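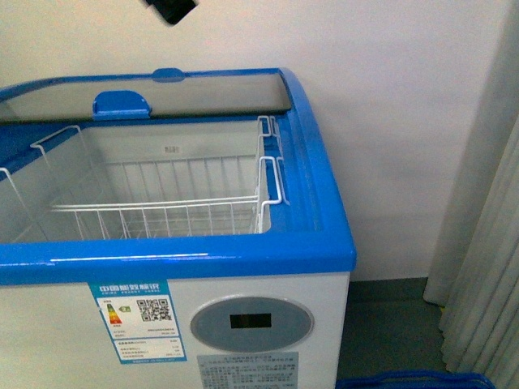 Ice Cream Storage in a Small Shop: Chest Freezer Project

Hammad Bugti and Funmilayo Edet
June 3, 2026

1. Aim

We wanted to find out how much the inside temperature of a display chest freezer rises when the lid is left open during restocking. The work was done at Ogundipe, a corner shop that let us use its freezer while it was out of service for stock.

2. Equipment

The freezer is a white chest type with a blue plastic rim and a sliding glass lid. The lid runs in a channel in the rim and is moved by a blue handle on its front edge. Stock goes in a white wire basket with hooks that hang over the rim. We used two Zonow temperature loggers, one tied to the basket and one on the floor of the cabinet.

3. Method

The freezer ran with the lid shut for 14 hours. We then slid the lid back and left it open for 292 seconds, which was the time the shop owner took to fill the basket on a normal day. The test was repeated with the basket lifted out. In total the loggers gave 3145 readings.

4. Results

The logger on the basket warmed faster than the one on the floor in every run. After the lid was closed, the basket took 40 minutes to return to its starting temperature. Taking the basket out made little difference to the floor readings.

5. Problems

One logger slipped through the bars in the first run, so we threw that run away and used cable ties afterwards. We did not test with a full load. Funmilayo is repeating the test with boxes of lollies in October.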